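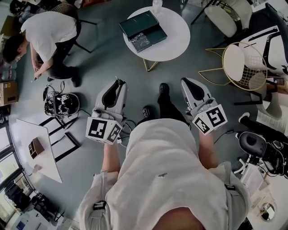

*A gripper in each hand, and a second person down on the floor*

A laptop battery is the first part to go. The screen will probably last as long as you want it to, and the processor will be slow before it is broken, but the battery starts losing capacity from the day it is first charged. Most people notice in the third or fourth year, when a machine that used to get through a train journey starts asking for a socket halfway.

For a long time the answer was a small latch on the underside. You slid it across, lifted the old pack out and clicked in a new one. Then laptops got thinner, the packs were flattened out and glued under the keyboard, and replacing one turned into a workshop job.

Two recent machines go back the other way. The Stuvora 2 costs £600 and has a battery held in by four ordinary crosshead screws. The Haugen Pendcombe costs £1,000 and goes further, with a sliding catch and no screws at all. We have used both as our main laptops since the spring and swapped the batteries in each more often than any owner would need to.

The Stuvora is the plainer of the pair. The lid flexes if you press it and the speakers are thin, though the keyboard is better than the price suggests. Changing the battery means taking off the whole base, which has a stiff clip near the hinge that needs a fingernail and some patience. Once you are inside, the pack has a pull tab and one short cable. Put the screws in a saucer.

The Pendcombe feels more expensive, and is. You can change its battery on your lap in less time than it takes to start up again. The price of that is thickness. Next to a typical slim laptop it looks a generation old, and it will not fit in the narrower sort of padded sleeve.
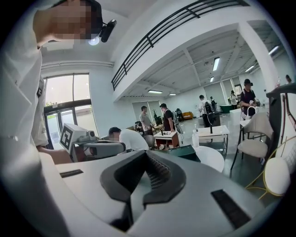 Haugen says the extra depth was a deliberate choice, and that people who asked for a removable battery told it they would put up with a heavier bag to get one. A thinner model is being looked at, it adds, but would go back to screws.

Spares matter as much as the catch. A new pack for either laptop costs £100 direct from the maker. Cheaper copies are already on sale, and we would leave them alone until somebody has tested them properly. Pustevetti, which makes packs for older business laptops, plans to offer one for the Stuvora in December but has not set a price.

Whichever you buy, don't stock up. A lithium battery ages in a drawer too, and a spare bought now could be well past its best when you come to need it. If you do keep one for travelling, store it half charged in a cool room and swap it in every couple of months.

On a desk, plugged in all day, set the charge limit to 80 per cent. Both laptops have the option - on the Stuvora it is in the power settings, on the Pendcombe you have to go into the BIOS.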